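Surgical Robotics Laboratory Course
Handout 5: Loss of needle and thread control during automated suturing
Issued 16/02/2026
Course leader: Ruwan Sultana. Laboratory supervisor: Habibur Seneviratne.

Purpose of this handout

Students should read this handout before the second bench session. It concerns a fault recorded on the Stondard bench during the trial series in February, and the changes to bench procedure which followed from it. Questions on the fault may be raised in the tutorial. The full log is held by the laboratory supervisor and may be consulted on request.

5.1 The task

The bench carries two instrument arms, which place interrupted sutures along a straight incision in a tissue pad. Each stitch is treated by the controller as a fixed sequence of steps: grasp the needle, drive it through both edges of the wound, pull the thread through, form the throws, tighten, and cut the tails. Control software is supplied by the Pelto package, with a local supervisor program written in the department and known as Zetska. The supervisor decides when one step has ended and the next may begin.

5.2 The fault

In run 60 the controller moved from pulling the thread through to forming the throws while a loop of slack thread remained near the jaws. The loop caught on the wrist of the instrument. The arm continued its programmed motion, the thread tightened around the wrist, and the needle was turned in the jaws by an angle that the supervisor did not register. The next drive was then attempted with the needle in the wrong position. The tip entered the pad too close to the edge of the wound and tore through it.

No person was injured. The pad was withdrawn and the instrument was inspected before further use.

The operator pressed the stop button 11 seconds after the loop first caught. In the review it was accepted that the operator had acted properly. The supervisor program displayed a normal status throughout, and the operator had been instructed to rely upon that status.

5.3 Causes

The review, led by Habibur Seneviratne, identified the following.

(a) The end of the pulling step was judged by distance travelled alone. Once the arm had moved the set distance, the step was marked complete, whatever length of thread was still lying on the pad.

(b) The needle angle was measured once, at the moment of grasping, and was assumed to stay constant until release. A needle can rotate in closed jaws when its thread is pulled from the side.

(c) The force limit was set for the driving step and was never lowered for the other steps. The force on the caught thread stayed below this limit, and no alarm was raised.

(d) Cut ends from earlier stitches had been left on the pad. The thread detection routine treated one of them as part of the working thread and returned a wrong estimate of slack. This did not cause the fault, but it would have defeated a simple slack check had one been in place.

Students are asked to note that (a), (b) and (c) had each been recorded as a minor matter in earlier runs. They had been recorded in three separate places, by different people, and were not read together until after run 60.

5.4 Revised procedure

The following rules apply to all bench work from the date of this handout.

1. Before each drive, the needle angle is measured again from at least two views. If the views disagree, the run is paused.
2. The pulling step ends only when the slack estimate and the distance travelled are both within limits.
3. The force limit is set separately for each step. The values are given in the Alarcón bench manual, section 4, and may not be altered by students.
4. Loose thread is removed from the pad between stitches, with both arms halted and the bench in its safe state. Hands are not to be placed over the pad at any other time.
5. One member of each group watches the thread and has no other duty. That person may stop the run without giving a reason.

Views of the bench during suturing:

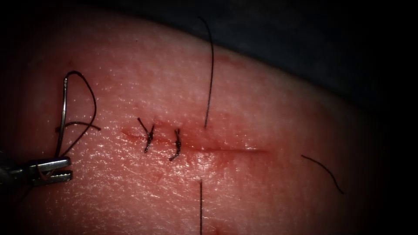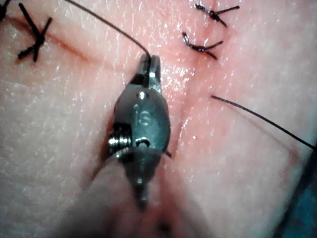
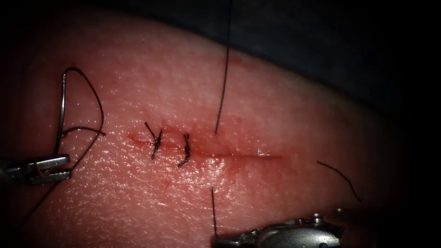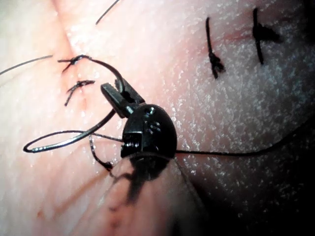 5.5 Results since the change

The revised procedure was tested over 176 stitches. The supervisor paused the run on 4 occasions, each time because the measured needle angle differed between views. On inspection, three of these pauses were found to be justified. The remaining pause was traced to a bright reflection from the needle, and the measuring routine is being adjusted accordingly.

The time taken for each stitch has increased. Ruwan Sultana has asked that groups make no attempt to recover this time by shortening the checks, and marks will not be awarded for speed.

5.6 Work to be handed in

Each group is to submit a fault tree for run 60, with the torn wound edge as the top event. The tree should show where the causes in 5.3 combine and where a single check would have broken the chain. A short written statement should accompany it, naming one further fault which the rules in 5.4 would not detect. Submissions are to be left with the laboratory supervisor before the group's next bench session.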